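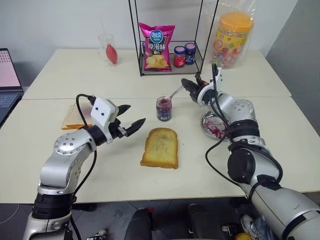 Mao Backup for Phones and Laptops

Home Apps Backup Reviews Support
Search this site... Go

Hi, I'm Haruna Okabe, and I make Mao with my friend Akihiko. It's a small app that copies the photos, videos and notes on your phone over to your own computer, through your home Wi-Fi. We started it after my old phone died on a train platform in Paltness and took 1481 photos with it (mostly my sister's wedding and, okay, a lot of soup). I was so mad at myself that I started writing code the same evening.

What it does

You install Mao on your phone and on the computer where you want the copies to live. Scan the code on the computer screen with your phone, pick your folders, and go make coffee. The first run is the slow one. My own library has 3000 pictures in it and I just leave that going overnight. After that it only picks up what's new, so you'll hardly notice it.

Everything keeps its date and its file name, and nothing gets shrunk. If you delete a photo from your phone, the copy on your computer stays put until you delete that too. A few people have asked me to change this and I'm not going to – it's the whole reason I built the thing!

What you need

Android phone or tablet, or an iPhone
A Windows or Mac computer
Both on the same Wi-Fi network
Enough free disk space for your stuff (Mao checks before it starts and tells you if you're short)

Price

The free version backs up one phone and stops at 100 files a day, which is plenty for lots of folks. Mao Family covers 6 devices with no daily limit. You pay once and you get every update we put out. I don't like subscriptions and I didn't want to sell one.

Things people ask me

Does anything go to the cloud? Nope. The files travel from your phone to your computer and we never see them. You don't even make an account.

Can I back up to an external drive? Yes, as long as it's plugged into the computer. Choose it under Settings, then Save Location. If you unplug it halfway through, Mao waits and picks up where it left off.

My phone can't find my computer. Check first that your phone isn't on the guest network – I've done this to myself more than once. If that's not it, turn off your VPN for a minute and try again. Still stuck? Send me the log file from the Help menu and I'll take a look.

Is there a Linux version? Akihiko is working on it. He has it running on his own laptop and says the tray icon still looks awful, so I'd give it until April.

Contact: Mao Support, Skukville | Copyright Mao | Back to top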